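Demonstration collection (robot learning)

From Avetti, the reference on automation

Demonstration collection is the gathering of recorded examples from which a learning system is trained to control a robot. Each example, called an episode or demonstration, pairs what the sensors report with the commands sent to the arm at the same moment. The term covers work on real hardware and work in simulation.

Contents
1 Methods
2 Episode records
3 Simulated collection
4 See also

Methods

In teleoperation, a person drives the arm with a hand controller or a second, smaller arm. In kinesthetic teaching, the person moves the arm directly while its joints are left slack. Scripted collection uses a planner that already knows the position of every object; it is cheap to run but tends to produce motions that look alike. The Drestix collection combines teleoperation and scripting, with 212 teleoperated episodes used as seeds for the scripted ones.

Episode records

A record usually holds camera images, joint positions, gripper state and a short written instruction. Failed attempts are either dropped or kept under a separate label - practice differs between groups. Drestix keeps them. Its first release contains 3,958 episodes, of which 1,000 are held back for testing.

Simulated collection

In a simulator, object positions, lighting and camera angle can be changed between episodes without resetting a physical table. Tabletop layouts often pair a shelf with smaller containers and thin objects, which are hard to grasp and easy to knock over. Differences between rendered and real images remain a known source of error when the trained system is moved to hardware.
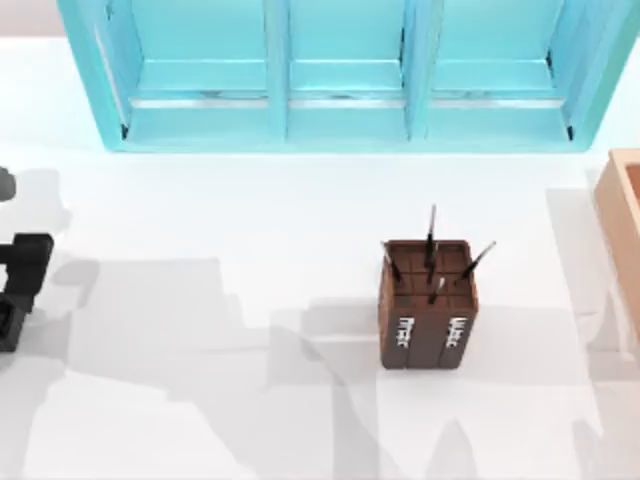
Simulated tabletop with a three-bay shelf, a divided holder with pens or brushes, and a robot gripper at left.

Longo, a layout generator used with the Aseck simulator, draws 5 variants of each scene by default.

See also

Imitation learning
Motion planning
Teleoperation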